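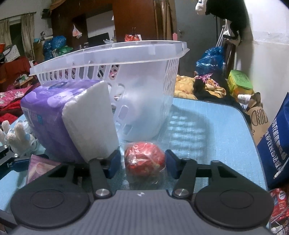

Small Packets, Big Basket: Pictures and Notes from Our Home Sorting Study

A red round item in clear, crinkled wrapping, between the two open finger pads. Packets of this type are the main subject of our study, and we chose this one for the top of the page for that reason. The loose film at the border of the packet is the part which gave us the most work.

About this page

This gallery belongs to the Fikholm study on learning to grasp wrapped goods from human demonstrations. The work was done by Rania Issa, Omar Azar and me, with much help from Amnuay Rungrueang on the hardware side. We collected 1391 demonstrations in 40 homes. A person holds the gripper in the hand and does the task, and later a policy is trained from the recordings and runs on a robot arm. The full report has all the tables. On this page I only want to show what the task looks like and tell what we learned from it, in shorter form.

The task

The person takes wrapped items from a table and puts them into a basket. There is no fixed order. We asked people only to move at a normal speed and not to correct a grasp after the fingers are closed. If the grasp was bad, they opened the fingers fully and began again, and we kept both attempts in the data.

The basket

In the picture it is the large white one, translucent, with long slots in the sides. We expected the slots to confuse the policy, as the colors from behind come through them. The effect was small. The thick rim was a bigger problem. In early training the policy let the item go too soon, and it fell on the rim. Omar Azar proposed to give the last part of each demonstration more weight, and after this change the early releases became rare.

The film

Clear plastic shines, and the shine moves when the gripper moves. You can see the highlights on the red packet. Our first policy, trained on unwrapped objects from the older Jonirholm set, often closed the fingers on the loose film and not on the contents. When we added the wrapped demonstrations, this error dropped a lot – but it did not go away. Of 106 test grasps on wrapped items, 7 still closed on film only.

Two grippers

A part of the second gripper is at the left side, near the pink and purple packet. Both hands work at the same table, and people share the work between them without thinking much. We did not tell them which hand should take what. Shadi Akl from the Brurham group asked us if this makes the data less clean. It does, a little. We think it is closer to how people really work.

The homes

Wardrobe, curtains, bags, folded blankets, plush rabbits on the table beside the purple package. We asked the families to leave the rooms as they are. A policy trained in only one tidy room did well there and badly in all other places, and Rania Issa has made a good figure of this for the report. More homes helped us more than more demonstrations per home.

What is still open

Large soft packages are difficult. The purple one that leans on the basket is wider than many things we trained with, and for such items we do not yet have a good rule for where to close the fingers. Wissam Aoun is now working on this question, and he plans to show first results in October.

Thanks

To all families who gave us their tables and their evenings, and to the Zwane workshop for making the finger pads.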